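생활용품 > 수납·정리 > 사용기

오슬로(Oslow) 공구함, 30일 써 보고 적는 글

공구함 후기는 대체로 믿지 않는다. 받은 날 뚜껑 한 번 열어 보고 "튼튼해요"라고 쓴 글이 절반이다. 그래서 한 달을 채우고 쓴다. 협찬은 아니고 내 돈으로 샀다.

산 것은 뚜껑 달린 황갈색 플라스틱 공구함이고, 안에 들어가는 검은색 트레이가 딸려 온다. 같은 날 길마틴(Gilmartin)에서 노란색 낮은 트레이도 하나 주문했다. 공구함은 연장용, 노란 트레이는 아이 장난감 과일용으로 쓸 생각이었다. 결론부터 적자면 싼 쪽이 더 마음에 든다.
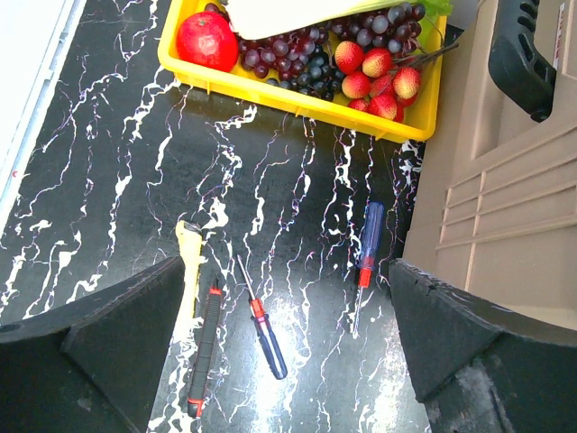
노란 트레이에 담은 모형 과일. 사과, 포도, 작고 둥근 과일들.

트레이는 단순하다. 테두리가 올라와 있어 둥근 것을 담기에 괜찮고, 색이 밝아서 어두운 상판 위에서도 금방 눈에 띈다. 불만이라면 칸막이가 없다는 점이다. 포도송이처럼 퍼지는 것을 넣으면 나머지는 그 옆에 끼워 넣게 된다. 판매 페이지에는 "다용도 정리 솔루션"이라고 적혀 있던데 그냥 쟁반이다. 쟁반으로는 잘 만들었다.

공구함은 할 말이 더 많다.
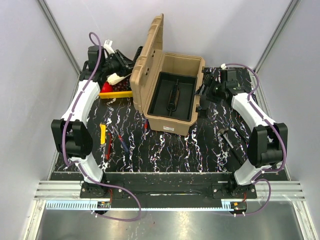 내가 제일 의심했던 부분은 속 트레이였다. 이런 제품은 트레이를 끼우면 아래 공간이 애매해지고, 빼면 둘 데가 없다. 뚜껑은 몸통 뒤로 곧게 세워지고 표면에 골이 잡혀 있어서 겉보기에는 제법 공구함답다. 그런데 트레이에 스프링처럼 감긴 검은 손잡이 하나를 길게 눕혀 두면, 나머지 연장을 어디에 둘지부터 다시 고민하게 된다. 몸통 앞면의 작은 흰색 라벨도 마음에 안 든다. 손톱으로 15분을 긁다가 포기했다. 내용물을 적으라고 붙인 거라면 너무 작다.

속 트레이를 빼고 쓰면 어떨까 싶어 둘째 주부터는 그렇게 했다. 몸통만 쓰니 훨씬 낫다. 칼과 드라이버를 한꺼번에 넣고 뚜껑을 닫으면 끝이다. 대신 빼낸 트레이가 책상 한쪽을 차지한다. 테두리도 있고 칸도 나뉘어 있으니 따로 쓰라면 쓰겠지만, 나는 공구함을 하나 샀지 두 개를 산 게 아니다.

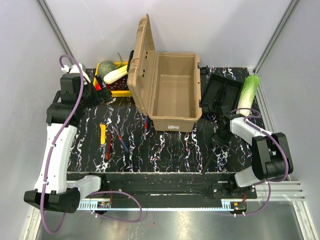 비교 삼아 전에 쓰던 잔덴트(Zandent) 것도 적어 둔다. 그쪽은 속 트레이가 없고 경첩이 뻑뻑했다. 4년을 버텼으니 내구성은 인정한다. 오슬로가 4년을 갈지는 모르겠다. 한 달 만에 알 수 있는 일도 아니고, 벌써 안다고 쓰는 사람 말은 걸러 듣는 편이 좋다.

옆집 트리사 데일리 씨는 같은 공구함에 재봉 도구를 넣고 만족하며 쓴다. 가벼운 물건만 넣을 거라면 그럴 수 있겠다. 망치까지 넣고 들고 다닐 사람에게는 아직 권하지 못하겠다.

별점은 공구함 2개, 노란 트레이 4개. 공구함은 9월에 한 번 더 써 보고 생각이 바뀌면 글을 고치겠다. 라벨을 깨끗하게 떼는 방법을 아시는 분은 댓글 부탁드린다. 드라이어는 이미 해 봤다.

문의 및 제보 | 무단 전재 금지 | 맨 위로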